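리틀레로 R-40 의류 정리 작업대

프릿데일 시설용품 / 작업대 및 선반

제품 개요
리틀레로 R-40은 세탁물 분류실, 기숙시설, 의류 보관 창고에서 의류를 펼치고 접는 작업에 사용하는 실내용 작업대입니다. 상판은 흰색 단일 색상으로 공급되며, 상의 한 벌을 소매까지 펼쳐 놓을 수 있는 넓이를 확보하였습니다.

용도
- 반소매 및 긴소매 상의의 펼침, 접기, 검수
- 배색 의류의 색상별 분류
- 출고 전 봉제선 및 밑단 확인

사용 방법
의류는 앞판이 위로 향하도록 놓고 몸판을 먼저 편 다음 양쪽 소매를 바깥쪽으로 펼칩니다. 깃 부분은 마지막에 정돈합니다. 몸판과 소매의 색이 다른 제품은 이염 여부를 확인한 후 접어 주시기 바랍니다. 다림질 용도로는 사용할 수 없습니다.

관리
상판은 중성세제를 묻힌 부드러운 천으로 닦고 마른 천으로 마무리합니다. 연마제와 유기용제의 사용을 금합니다. 다리 고정 나사는 매년 4월 정기 점검 시 다시 조여 주십시오.

공급 조건
최소 주문 수량은 3대이며, 납품에는 영업일 기준 9일이 소요됩니다. 연간 200대 이상 구매 기관에는 별도 단가를 적용합니다. 조립 및 설치는 포크브리지 물류센터에서 담당하고, 설치비는 견적서에 따로 표기됩니다.

문의
기관영업부 담당 마르코스 마크리스
본 안내는 2023년 5월 27일 토요일 기준이며, 사양은 사전 통지 후 변경될 수 있습니다.
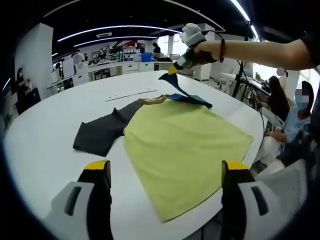
흰색 상판 위에 펼친 배색 반소매 상의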